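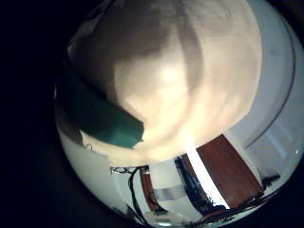
green band side, wrist cam, station 2 at Rorkdale

radau_nights
ok so they put the arms in on our line in February and I wanna hear from people who got theirs earlier. What happened to your shifts? We were 19 on packing, still 19 on paper, but four got moved to the returns desk and they hate it. Supervisor says no one is losing hours. Maybe. My job now is mostly standing at a screen looking at what the wrist cam sees and hitting retry.

pokia_dave
Same deal at Pokia. Hours stayed, the overtime went. That was my car payment so dont tell me nothing changed

Kallio77
Disagree a bit. My shoulders quit hurting for the first time in years. Id take the screen over 662 lifts a shift any day.

radau_nights
Not saying the lifting was fun. But you could talk to people. Now everbody is at their own station. And you get one close view like this all night, cream and green and a bit of the door

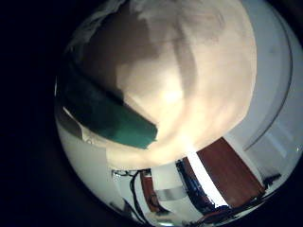

and by 3 am my eyes are done. Asked for a break rotation, 20 min off the screen every two hours. Got told to put it in writing. So I did. Waiting.

pokia_dave
lol good luck. we waited till summer

Niilo Laitinen
I do maintenance, other side of it. The retry count is what they look at upstairs, so log every one, even the quick ones. Our place ran 91 retries on one shift and THEN we got a second person on screens. Before that it was all "the system is fine".

Kallio77
or they use the log to say you're slow. seen that too

Niilo Laitinen
Not if the station number is on it. Log it by station, not by name.

radau_nights
ours is by name. of course it is

pokia_dave
then get that changed first, before the break thing. Worth 100 emails

radau_nights
Shift starts at 10, will ask the lead tonight - she's ok. Anybody got the wording they used for the rotation? Mine was like two lines

Kallio77
pm'd you ours, change the dept name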